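Search this site
Enter keywords
Search

Matetti Opens Equipment Planning Service for First-Time Buyers of Robotic Handling Systems

Service covers budgeting, test work and floor planning before a purchase order is signed

LUDERLEY – Matetti, the equipment planning firm, has opened a new service for companies buying a robotic arm or hand for the first time. The service, called Frandsen, takes a buyer from the first budget meeting to a signed purchase order. It began taking bookings in May and is open to packing companies, repair shops, small distributors and school labs.

0 comments
12 shares

Matetti does not sell robots and takes no commission from the companies that do. Clients pay a fixed fee, agreed at the start, and receive a written plan at the end. The plan belongs to the client, who is free to take it to any supplier.

The work starts with a list of the objects the client wants handled. Matetti planners visit the site, watch the job being done by hand and write down each item by size, weight, surface and how it is usually found when someone reaches for it. Items that sit in trays are listed separately from items that arrive loose. The list then becomes the basis for everything that follows, including the choice between a simple two-jaw gripper, a suction tool and a hand with several fingers.

That choice is often the largest single line in a first budget. A hand with fingers usually costs more to buy and more to keep running than a simple gripper, and it calls for more time from the people who program it. Matetti asks each client to show which items on the list need it. If only a few do, the plan will price the option of leaving those items to staff.

"We have had clients arrive with a quote already in hand and no list of what they wanted picked up," said Grímur Ásgeirsdóttir, head of planning at Matetti. "The quote may be perfectly fair. They still can't tell whether it is the right machine, and neither can we until we have seen the goods."

Test work is the second stage. Clients send in samples from their own shelves, and Matetti adds everyday goods and odd shapes to fill out the range. A mixed table might carry a toothbrush and a tube of toothpaste, a banana, a roll of thin white paper with its end loose, and wooden puzzles with parts that stick out in several directions. Thin, soft, slippery and uneven items are all tried, and results are recorded item by item.

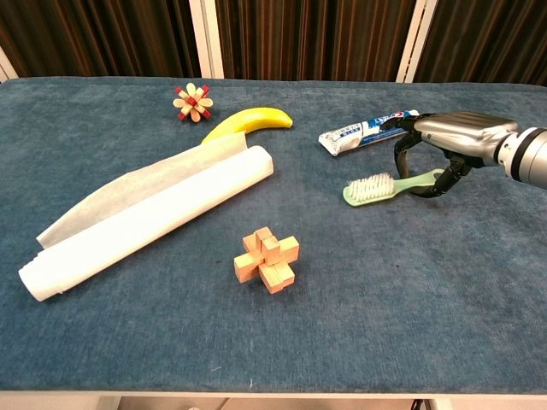
Ásgeirsdóttir said buyers should put money aside for this kind of testing before they ask for prices, and should treat it as part of the cost of the equipment. Her advice to a company with a tight budget is to cut the number of machines in the first order and leave the testing in. She added that a supplier who will not let a buyer send samples should be asked why.

Each item goes through 18 attempts in the standard test, with its position changed between attempts. Clients receive the full record, including the attempts that failed. Matetti does not turn the results into a single score. A company that ships mostly boxed goods will read the same record very differently from one that ships fruit or stationery.

The third stage is the budget itself. Frandsen plans set out costs over four years and cover the following:

Purchase or lease of the arm, hand and controller
Tables, stands, guarding and work surfaces
Power, air supply and network cabling
Programming and staff training
Spare parts, including finger joints and covers
Service visits and software fees
Lost working time during installation

Work surfaces have their own line in the plan. They are easy to leave out of a quote, and a surface that suits one tool may be wrong for another. A soft covering can protect goods and keep them from sliding, but it has to be cleaned and replaced. Matetti prices the replacement as well as the first fitting.

Leasing is compared with buying in every plan. The comparison uses the client's own finance terms where these are available. It also shows what happens if the equipment is returned early or moved to another site – a question that lease documents do not always answer clearly.

The final stage is a floor plan and a timetable. Planners mark where the machine will stand, how staff will get past it, and where goods will come in and go out. The timetable starts from the date the client needs the equipment working and counts back, with time allowed for delivery, acceptance tests and training.

Dollitz, a distributor of household goods, was the first company to complete the service. Its item list ran to 382 products. After testing, the company removed the loose paper goods from its first phase and dropped one planned workstation. It has since asked three suppliers to bid against the same written plan.

"The list took longer than we expected, and people in the warehouse had to help with it," a Dollitz spokesperson said. "After that the bids were much easier to compare. Everyone was pricing the same job."

Frandsen is offered in two forms. The short form covers the item list and budget only. The full form adds test work, the floor plan and support during bidding. Companies with more than 600 items are asked to choose a smaller group for the first round, and Matetti will help with the selection at no extra charge.

Clients do not need to have picked a supplier or set a final budget before booking. They should have a person who knows the daily work and can be present for the site visit, and a person who can approve spending. In a small firm these may be the same person.

Clients that decide against buying after the item list or the test work may stop at that point and pay only for the stages completed. The records can be used again if the company returns to the project later.

Bookings are being taken through the Matetti office in Luderley. Site visits are scheduled in the order that requests are received, and samples for test work should be sent only after a visit has been confirmed.

About Matetti

Matetti provides planning and budgeting services to companies buying handling and packing equipment. The firm is based in Luderley and works with manufacturers, distributors and schools.

Share this release
12 shares
0 comments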